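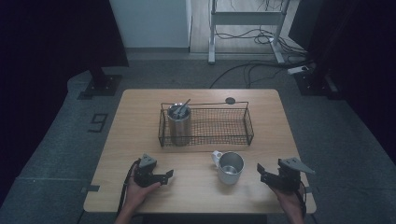 Samran Wannasri says the left gripper drifts because its cable is pulling on it, and that I should stop recalibrating and sort the cable out first. I'm not convinced, so I'm asking here before I take anything apart.

We run a pair of hand-held grippers on one table, putting the mug and the tumbler in and out of a wire mesh basket. Each has the grey fin plate on top and its own black cable. The right one is fine. The left one reads 0 when fully closed in the morning, and by the afternoon it shows 2 or 3 mm closed. If I redo the zero it is good for an hour or two and then creeps again. We had 798 takes logged in Citari when I noticed, and I don't know how many of the later ones are any use.

I have swapped the two cables over at the box end and the fault stayed with the left gripper. Fingers are the originals. Is this the encoder, or something I can fix on the bench?

posted by meshbasket

I had the same on an older pair. Swapping at the box end only rules out the box, it doesn't tell you about the cable at the gripper end or how it is routed. Try this:

1. Unplug the gripper and take the fin plate off. There are two screws, keep them apart from the body screws as they are shorter.
2. Look at the strain clip where the cable comes in. If the cable can slide in it at all, the connector is taking the load every time you reach across the table.
3. Refit the clip with 29 mm of slack inside the body. Less than that and it tugs when the fingers open right up.
4. Check the finger pads. Steel mugs are slippery and people squeeze harder on them, so the pads go on one side first. A worn pad gives you a false closed reading.
5. Put the plate back on, close the fingers with nothing between them, then set zero.

After that, let the cable hang down past your wrist with a loose loop. Don't wrap it round your hand.

For the takes you already have, Citari keeps the closed reading at the start of each one. Sort by that and look at anything over 1 mm - you might find most of them are all right.

posted by Oddbracket

just buy new pads, Flodum do a pack of 18. ours last 200 hours or so if they say so on the bag, never checked

posted by dk_bench

Clip was loose, so Samran was half right. The pads were worn as well, on the thumb side. I did both and set the zero again, and it has held at 0 since the morning. I'll leave it a few more days before I mark this as solved. Does anyone know if the Rácz pads fit the same fingers? They're easier for us to get hold of.

posted by meshbasket

Workshop Help > Hand-held grippers > Calibration and zero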